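Part 3: Loading a tour and getting it ready for the day out

Last updated 30 Jul 2024

If you've come straight from the charging section, welcome back. Your Cedard player should have a steady green light by now. If it's still blinking, leave it on the cable and read ahead, because nothing in the first few steps needs the player itself.

I'm going to use the Stesbridge tour all the way through, mostly because it's the one I know best. It covers the house, the walled garden, the long terrace and the walk down to the boathouse, and it was recorded by Ánh Ninh, whose voice I could listen to for hours (and have, while checking the timings). Everything works the same way for the other houses, so just swap the name.

What you need

Your player and its cable
A computer with Stustunix installed (see Part 2 if you skipped it)
The earphones, or your own if they have a regular round plug
The tour code from your ticket or your email
A bit of patience if your home internet is like mine

Getting the tour onto the player

1. Open Stustunix and click Tours at the top. Wait for the list to fill in. It looks blank for a moment and then everything arrives at once.

2. Type your tour code in the search box. Capital letters don't matter, but the dash does.

3. Click the tour name, then Get. The Stesbridge download is 226 MB. I'd do it the night before, at home, with a cup of something, and not in the hotel lobby while your family stands there with their coats on.

4. Plug in the player. A little picture of it appears in the left column. If it doesn't, unplug the cable and try a different port.

5. Drag the tour onto the picture of the player. A bar fills up underneath.

6. When the bar says Ready, click Let go, and only then pull the cable.

CAUTION: Please don't skip that last click. Pulling the cable early can leave half a tour on the player, and it will happily play you the gatehouse and the front hall and then go silent on the main staircase. If you've already done it, delete the tour and start over from step 5. The download itself is safe on your computer.

NOTE: The player keeps up to five tours. If you try to add another, Stustunix asks which one you want to drop. It doesn't pick for you, and dropped tours can be fetched again with the same code.

Choosing the voice and the walking speed

I love this part, and most people rush right by it!

1. On the player, hold the center button until the menu shows up.

2. Scroll to Voice. Stesbridge comes in a long version and a short version. The long one has all the stories about the family, the fire in the east wing and the gardener who wouldn't speak to the architect. The short one sticks to what's in front of you. With small children along, go short.

3. Scroll to Pace and pick Slow, Medium or Easy Does It. This changes the pauses between directions, so the voice doesn't tell you to turn left while you're still tying a shoe. It doesn't change how fast anyone talks.

4. Press the center button once to save.

If you're going with someone who uses a cane or a stroller, switch on Ramps as well, which is right under Pace. The terrace has steps at both ends, and with Ramps on, the tour takes you around by the rose border. It's a longer walk but honestly the prettier one, especially once the late roses get going.

Adding your own photos to the stops

You don't have to do this. I do it every time, because the player's screen shows a picture at each stop, and I like mine better than the official ones.

1. In Stustunix, click the tour, then Stops.

2. Pick a stop and click Change Picture.

3. Choose a photo from your computer. Wide ones work best.

4. Add a note if you want one. You get 1000 characters, which is plenty for who was there and what you had for lunch.

5. Click Keep, then send the tour to the player again, the same way as before.

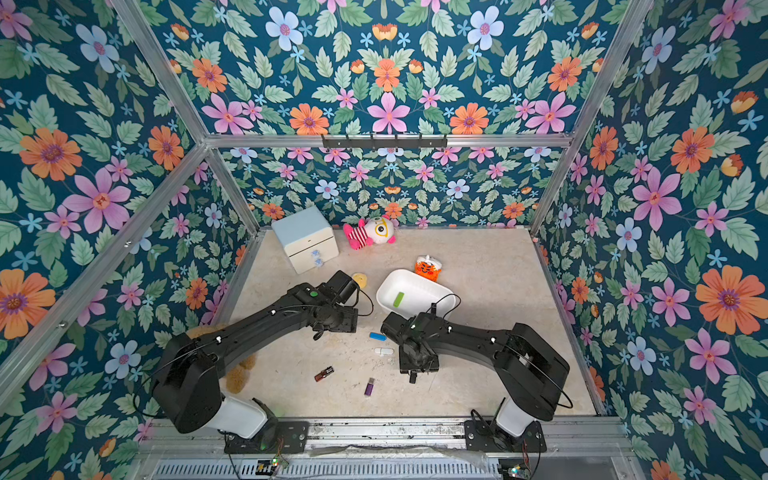 Picking a photo for a stop is mostly a matter of depth, I've found. The screen is small, and a flat picture of a hedge looks like a flat picture of a hedge. You want something close and something far away, so that your eye knows how far it has to walk. Look at the wallpaper in the picture: it's the same flowers all over, but they look large on the side walls and much smaller and tighter on the back one, and that alone tells you how deep the box is. Garden pictures can do the same thing for you. Stand by one of the clipped yews on the terrace, get a piece of it in at the side, and let the rest of the row shrink away toward the lake. Jessie Gourlay's photo of the lime walk is on the tour by default, and it's a lovely one to copy.

NOTE: Most of the rooms at Stesbridge are fine for photos without a flash, but the tapestry room isn't. There's a sign on the door. The stop for that room has a drawing in place of a picture, and you can leave it alone.

Finding your place on the grounds

The player knows where you are outdoors and pretty much gives up indoors. Old houses have very thick walls! So there are two ways of moving through the tour, and you'll use both.

Outdoors:

1. Turn on Follow Me before you leave the parking lot.

2. Stand still until you hear a chime. Under trees it takes longer, so do it out in the open if you can.

3. Walk. Each stop starts by itself as you get near it.

Indoors:

1. Turn Follow Me off at the front door.

2. Look for the small brass number beside each doorway.

3. Enter it with the wheel and press the center button.

If you forget to turn Follow Me off, the worst that happens is that you hear about the stable yard while you're looking at the library ceiling. It's more confusing than harmful. My mother did a good part of the upstairs that way and came out with some very odd ideas about where the horses slept.

CAUTION: Keep one ear free on the drive between the house and the boathouse. The estate's trucks use it too, and they're quieter than you'd think. There's a One Ear setting in the Sound menu that puts the whole tour on the left side, and I leave it on for everything outside.

Battery life and what to do when it runs low

A full charge sees you through the house and gardens with time for a long lunch. Cold weather eats into it. I went in December for the candlelight opening, and the battery bar was down to its last sliver by the time I reached the kitchen garden, so in winter I'd carry the player in an inside pocket and bring a power bank.

When the bar turns orange, try these in order:

1. Turn down the screen brightness. You don't need the picture while you're walking.

2. Turn off Follow Me and use the numbers. The outdoor stops have them too, on low wooden posts.

3. Charge at the tea room. There are outlets along the window bench, and they're perfectly nice about it if you buy a scone.

The player remembers where you stopped, so you can switch it off over lunch and pick up again at the same stop. Just hold the center button for three seconds until the logo shows, and choose Carry On. If you choose Start Fresh by mistake, you can still get back by typing the stop number in.

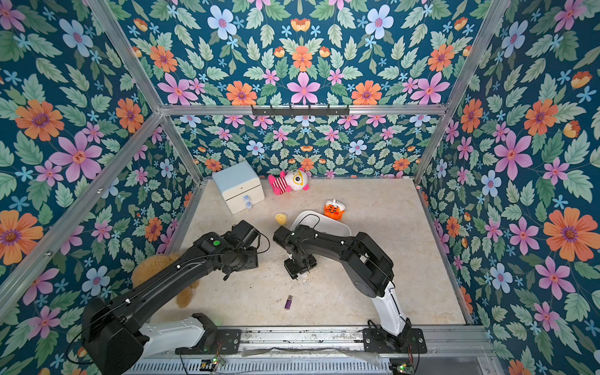
Can two people listen to the same player?
Sharing works fine as long as you have a splitter, a little Y-shaped adapter that takes two sets of earphones. Any shop that sells headphones will have one. The volume is the same for both of you, so agree on that before you set off, and stay close together on the stairs.

Does the tour work if I go around the garden backward?
It does with Follow Me on, since each stop plays whenever you reach it. The only odd bits are the directions at the end of each stop, which still assume you're going clockwise. Switch Directions off in the menu and you won't hear them.

I lost my tour code. What now?
Search your email for Cedard. If you bought at the gate and threw the ticket away, the people at the ticket window can print the code again as long as you know the day you visited.

Is there a tour for the Sutherland wing?
Only a short one so far. It's included with Stesbridge and shows up as an extra at the end of your list of stops. The wing closes earlier than the rest of the house, so do it first if you're an afternoon person.

Before you leave home

Green light on, tour on the player, earphones in your bag, Voice and Pace the way you like them. Play the first stop in your kitchen for a few seconds to be sure you've got sound. Then turn the player all the way off, not just the screen, or it will go on looking for the sky all the way there.

Part 4 covers cleaning the earphones and sending the player back if you rented it.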